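Plindau Two-Arm Folding Station: Fault and Safety Questions

Last updated 08/08/2019

This page answers the questions most often sent to the station desk after the cable fault in May. It applies to all users of the folding station, including visiting users.

What happened in May?
During a cloth folding run, the upper arm stopped responding to position commands for its fingers while the forearm continued to move. The hand was driven into the tabletop before the operator pressed the stop button. No one was injured. Two fingertips and one knuckle joint were replaced.

What was the cause?
A signal wire running along the forearm had worn through at the point where it passes the wrist. The controller went on using the last good finger reading and did not report an error. The inspection was carried out by Ihor Tkachenko and reviewed by Gudrun Rustad.

Why did the fault not show up in routine checks?
The break opened only when the wrist was turned close to its limit. The routine check at that time was done with the arm in its rest position. It now includes a full wrist turn in both directions.

Has the control software been changed?
Yes. The Jelley controller now halts both arms if a finger reading stays frozen for 500 milliseconds during a commanded move. Users may not raise this limit. Requests for an exception will not be considered.

How often are the wires inspected?
Every 1000 folding cycles, and after any contact with the table that triggers a halt. Wires are replaced at 3000 cycles whether or not wear is found. The cycle count is kept in the station log.

May I reach onto the table to straighten a cloth?
Only when both arms are halted and the key has been removed. A software pause is not a halt - the motors remain powered and can move without warning. This rule also applies to picking up dropped parts.

What should I do if one arm stops and the other does not?
Press the stop button at once. Do not try to finish the fold or to drive the moving arm home. Leave the cloth where it is, note the cycle number, and contact Aslak Tveit.

Who may restart the station after a halt?
Users who have completed the 7-step restart training may do so if the log shows no finger fault. After a finger fault, only Gudrun Rustad or Ihor Tkachenko may restart it.

Will runs lost in May be rescheduled?
Affected users have been offered new time. Anyone who has not received an offer should write to Åsmund Lunde and include the original booking number. 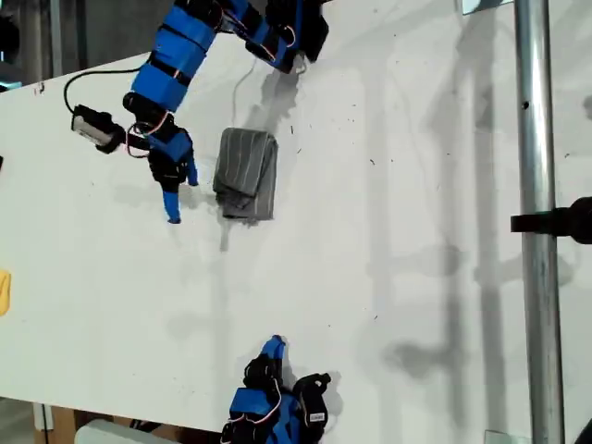

The two hands at the folding table, with a folded gray cloth between them. Red wires run along the upper forearm.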